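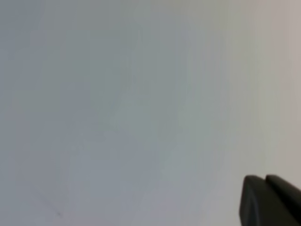 Wistdale opens training camp on Sunday with more questions on the offensive line than anywhere else on the roster. Two starters from last season are gone, and the left tackle spot has not been settled.

The club has 5 linemen under contract with game experience. Four of them played guard or center last year, so at least one will have to move outside or the job will go to a newcomer. Coaches tried a few combinations in June but kept the sessions short and without pads, and it is hard to read much into that.

The running game is in better shape. Wistdale averaged 172 yards on the ground over its last four games and brings back both backs who carried the load. Much of that came on inside runs, though, and opponents will bring an extra man into the box until the passing game gives them a reason to back off.

On defense, the secondary returns intact. The pass rush is younger and will rotate more than it did a year ago. Expect to see second-year players on the field early, mostly on passing downs.

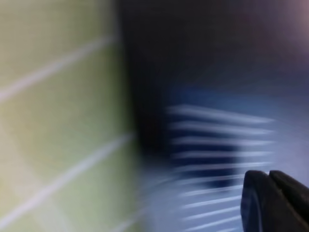
Preseason against Pedmont

The first preseason game is at home against Pedmont, which finished one win ahead of Wistdale last season and has a new defensive coordinator. Starters on both sides are expected to play a series or two. After that it will be players fighting for the last few jobs, and special teams will decide a good number of those.

The kicking competition is open as well. The incumbent missed 4 field goals from beyond 40 yards last year – all on the road – and the club signed a second kicker in the spring.

Gates at Akon Field open 90 minutes before kickoff. Season ticket holders can use the east entrance 30 minutes earlier. Camp practices are open to the public in the mornings, with seating on the north side only.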